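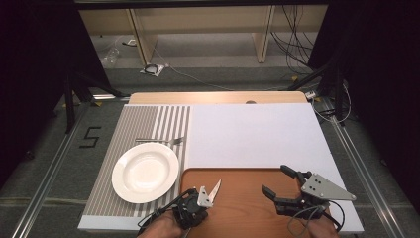

7/23/25

Place settings again, and I'm writing this down while it's fresh, partly for myself and partly for Jolanta, who has the bench next and will want to know why I've been fussing over forks. The question I keep circling is how much of the table a setting ought to claim before it starts to feel crowded, and I've come around to liking a layout that leaves a good stretch with nothing on it. The gray-and-white striped mat does a lot of the work, as the stripes run away from you and give the eye a line to set everything else against. With the round white plate toward the left of it and the fork lying crosswise just beyond, tines to the right, I can tell straight away when something has been nudged out of line. On the plain white side I'd be guessing!

Cyprian would still like the fork beside the plate, handle toward the diner, the way his grandmother set it. I do see his point — it looks more like dinner. But crosswise above the plate is how a dessert fork goes in plenty of houses, and it keeps the side of the plate clear for when we get to the napkins. We agreed to write up both and call them "side" and "top" so we stop saying "the normal way" at each other.

The plate itself I'm fond of. It's deep, with a proper rim and a shallow bowl in the middle, and would do for soup or pasta without anyone complaining. Radosław prefers the flat Gitano ones, and we have 13 of those in the cupboard, so they'll get their turn. My worry with the flat ones is that the rim hardly stands up and a fork left too close ends up half on the plate. Worth a page of its own, maybe in December when we redo the tableware list.

Tray notes. The brown one with the rounded corners is a nice warm color next to all that white, and I'd like to keep it at the near right, where it overlaps the board and a little of the mat. Iwona wondered if the overlap was sloppy. I think it's fine for laying out and a nuisance for clearing, as the mat wants to come along when you pull the tray. Try it once with the tray shifted fully off the mat and write down which one feels better.

Things to sort out, in no special order:

Ask Renata if the Trusska order included spare mats. I asked for 4 and the slip says three.

Wash the mats on cool, please, and dry them flat. Last time the ends curled and I spent half the morning pressing them under the Baran catalog.

Knives and spoons are in the second drawer, behind the tea towels. I'd like to add the knife first and leave the spoon until we've settled side or top.

Jolanta, the mat goes stripes away from you, and the good fork is the silver one.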